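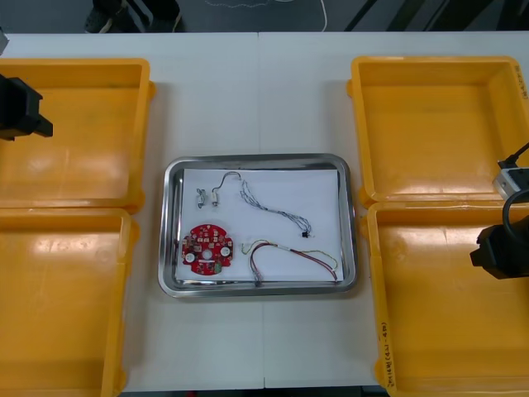
Fig. 4.1 Parts laid out on paper in a steel tray, with two yellow bins on each side.

Print this page
E-mail this page

Chapter 4
Laying Out Small Parts

In the first three chapters we have spoken about tools and about the lighting of the bench. Now we come to the parts themselves, and to the question of where they should lie before the work begins. Many beginners find this question too simple for a whole chapter. I thought the same when I entered the repair workshop of Strobel as a trainee, and in my first January there I lost more hours with searching than with repairing.

A small electronic part has three enemies on the bench: the edge of the table, the sleeve of the worker, and the other parts. A connector which is only a few millimetres long can lie beside a circuit board and be carried away with it when the board is lifted. For this reason we give every part its own piece of free surface. The space between the parts is also a part of the layout, and it should be planned.

4.1 The tray and the paper

A tray with a raised rim stops parts from rolling to the floor. Stainless steel is easy to wipe and keeps its shape for many years. It has however one weakness: it shines. Under a ceiling lamp the metal gives back grey reflections, and a small bright pin can disappear in them. A sheet of plain white paper takes this problem away. Choose a sheet which covers most of the floor of the tray, but does not climb up the sides. In Fig. 4.1 a narrow band of metal remains free along the edges, and the sheet can lie flat.

White paper is good for red or green boards and for dark connectors. For white connectors it is less good, and the learner should look twice at them before the tray is moved. Some workshops keep a grey sheet for such cases. You can also write on the paper with a pencil, for example the job number beside each part. At Strobel we wrote these numbers as 1305 or 3244, without letters, and we changed the paper with every new job.

Please note that ordinary paper gives no protection against static electricity. For sensitive boards follow the rules in Chapter 2.

4.2 Boards, plugs and wires

Put the largest part down first, usually the board. A round board has no straight side which could show you its direction, so look for a notch or a connector and always turn it the same way. Then put down the loose connectors, and at last the wires.

A wire harness needs more room than one expects. The strands are thin and a little springy, and they spread out as they like. Do not press them into a straight line. Let the harness make its curve, and see that both end connectors can be found without lifting anything.

4.3 Bins beside the tray

Bins should stand close to the tray, so that the hand makes a short way. In our figure there are four of them, and they are empty. An arrangement with the same number on the left and on the right is easy to remember. Decide before you begin what each bin will receive, and do not change it in the middle of a job.

Exercise 4a. Lay out one board, two loose connectors and one harness on a sheet of paper. Ask a colleague to take away one part while you look elsewhere, and write down how long you need to notice which one is missing.

Arne Hollmann

Print this page
E-mail this page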